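Unit 6. Threaded Fasteners: Preload, Friction and Loosening

Reading: course packet, sections 6.1 through 6.4. Problem set due at the start of the next lab.

6.1 What a tightened screw does

A screw that has been tightened is a stretched spring. The parts under its head are a compressed spring. The two forces balance, and the force at balance is called the preload, written F0. Most of the useful behavior of a screwed joint comes from F0 and very little from the threads as such.

When an outside load P pulls the joint apart, the screw takes only part of it. The rest goes into relieving the compression of the clamped parts. With screw stiffness ks and clamped-part stiffness kc, the share carried by the screw is

Fs = F0 + P × ks / (ks + kc)

The joint opens when the force between the parts reaches zero. After that the screw carries all of P. Fatigue failures usually start there.

6.2 Torque and preload

The common short form is

T = K × d × F0

where T is the tightening torque, d is the nominal diameter, and K is the nut factor. K is found by test and is not a property of the screw alone. It depends on finish, lubricant, the bearing surface under the head, and how many times the screw has already been driven. Students often treat K as a constant and carry it to three digits. Two are generous.

Of the torque applied, only a small part stretches the screw. Most goes into friction under the head and in the threads. A small change in friction therefore gives a large change in preload at the same wrench setting.

Lab result, September section. The Vurlow test fixture was run at a fixed torque with 22 dry screws and then with the same number of oiled screws from the same box. The lowest dry reading was 70 percent of the highest dry reading. The oiled group was tighter and its mean was higher. Keep the raw sheets, as they are needed for Problem 3.

6.3 Loosening

Two separate effects are lumped together under this word.

Relaxation. The surfaces bed in, paint and gaskets creep, and F0 drops without any turning of the screw. Short screws are worst, as they have little stretch to lose.

Self-loosening. Sideways slip between the clamped parts lets the threads slip too, and the screw backs out by small steps. Axial vibration does this far less readily than transverse vibration.

Round parts held at the center need separate attention. A torque on the part is resisted only by friction over the clamped face unless a key, pin or flat is added. For a clamped ring of mean radius r and friction coefficient µ, slip begins at T = µ × F0 × r.

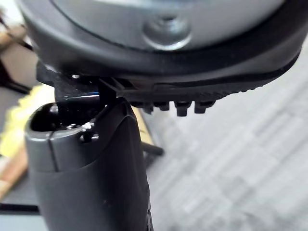
Esko Koskela writes in the margin of last year's copy that the slip formula should be used with the lowest preload expected in service and never the mean, and that a joint which passes on the mean value has not been checked. The point is accepted and applies to Problems 4 and 5.

6.4 Problems

1. Derive the expression for Fs in 6.1. State where linearity is assumed.
2. A joint has kc = 4 ks and F0 = 152 N. Find the value of P at which it opens.
3. From the lab sheets, compute K for each screw and report the spread for both groups.
4. A disc is clamped at r = 14 mm with µ = 0.15 and the preload of Problem 2. Find the slip torque.
5. Repeat Problem 4 with the preload reduced by the dry scatter in 6.2.

Show units on every line.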